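Vidlow Automation Support
Ticket status: Closed
Product: Vidlow tabletop arm, evaluation package with two-finger gripper
Reported by: Lindholm evaluation desk
Assigned to: Gert Tshabalala, field support
Priority: Normal

3 comments | 11 views | 0 shares

Summary of the problem

The customer reports that the arm stops partway through the pick-and-place routine supplied with the evaluation package. The stop occurs on the reach toward the table, before the gripper closes. The controller shows a following-error message on the wrist joint and holds position. The customer clears the message, restarts the routine, and the arm completes several picks before stopping again.

The customer is in the second half of a 60-day evaluation and has asked that the matter be settled before the purchase review in June.

Initial information from the customer

The arm was installed by the customer's own staff according to the printed guide. The routine is the standard one, with no changes to speed or payload settings. The first stop was noted on a Saturday during an unattended run. Of 35 picks attempted in that run, 13 ended in a stop. The customer had already replaced the power supply with the spare from the package, with no change in the result.

The customer also asked whether the Tristura vision module, which was added after the first week, could be the cause. The stops were not seen before the module was installed.

First response from support

The customer was asked to carry out the following checks and report the results in this ticket.

1. Confirm that the mounting bolts are tightened to the value in the installation guide.
2. Run the arm through the full joint range test with the gripper open and no load.
3. Disable the vision module in the settings menu and run the standard routine with taught positions only.
4. Export the event log and attach it to the ticket.

The customer replied the next morning. The bolts were correct. The joint range test passed on all axes. With the vision module disabled, the arm stopped again on the ninth pick. The event log was attached.

Review of the event log

The log does not support the vision module as the cause. In each case the target position was received in full and was within reach. The error begins when the wrist turns past a certain angle while the arm is extended. The motor current rises over a short period, the joint falls behind its commanded position, and the controller stops the motion as designed.

This pattern is consistent with an outside force acting on the wrist. The joint range test does not reproduce it, as that test moves one joint at a time and does not combine full extension with wrist rotation.

A remote session was arranged with the customer. The arm was moved by hand control toward the table at low speed, and support asked for attention to be given to the cable on the upper side of the arm, which curves up and over toward the gripper.
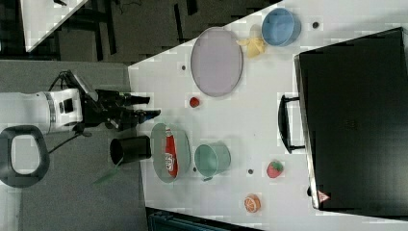
The wrist was then rotated in steps of five degrees with the arm held at the same extension. Current stayed within the normal band for the first part of the movement and began to climb near the angle given in the log. The customer placed one hand on the emergency stop and, at the request of support, reported the state of the cable at each step. At the point where current began to climb, the cable had become tight between the last clip and the gripper connector.

The movement was repeated three times with the same result. When the last clip was opened and the cable given more length, the wrist passed through the same angle with no rise in current.

Cause

The cable clip nearest the gripper was fitted one position too far back, leaving too little free cable for combined extension and rotation. The printed guide shows the clip position for the shorter Saseck gripper, which was part of the earlier package. The two-finger gripper now supplied requires a longer loop. The guide had not been updated when the package changed. Support accepts that the customer followed the instructions as printed.

The timing of the fault is explained by the routine. The positions taught in the first week were close to the base. After the vision module was added, the customer spread the test objects over a larger area of the table, and the arm began to work at greater extension. The customer taught new positions over the same area for the check with the module disabled, so the stop appeared there as well.

Corrective action

1. The last clip was moved forward by one position and the cable loop set to the length given in the revised instruction sheet, sent to the customer by email.
2. The gripper connector was checked for damage. None was found by the customer. A replacement cable has been shipped as a precaution, at no charge.
3. The original power supply was put back into service and the spare returned to the package.
4. The vision module was enabled again and its calibration repeated.

Customer confirmation

The customer ran the standard routine with the vision module enabled and the objects placed across the full working area. No stops were recorded over 60 picks. The customer repeated the run after lunch with the same result and agreed that the ticket may be closed once the replacement cable has arrived.

The customer made two further remarks for the product team. First, the error message names the joint but gives no suggestion as to what should be inspected, and the customer's staff spent most of a day on the power supply as a result. Second, the joint range test should include a combined movement - the present test gave a pass on an arm that could not complete its own routine. Both remarks have been entered as change requests.

Evaluation period

The customer asked whether the days lost to this fault could be added to the evaluation. An extension of 11 days has been approved by the account office and applies to the arm, the gripper and the Tristura module alike. The customer does not need to sign a new agreement.

Comment, Lindholm evaluation desk: Replacement cable received in good order. The old cable will be sent back in the same box. Please confirm the return address, as the label shows two.

Comment, Gert Tshabalala: Please use the lower of the two addresses on the label. The upper one is our former warehouse.

Comment, Lindholm evaluation desk: Noted and sent. Please close the ticket.

Was this ticket helpful? 13 Yes | 0 No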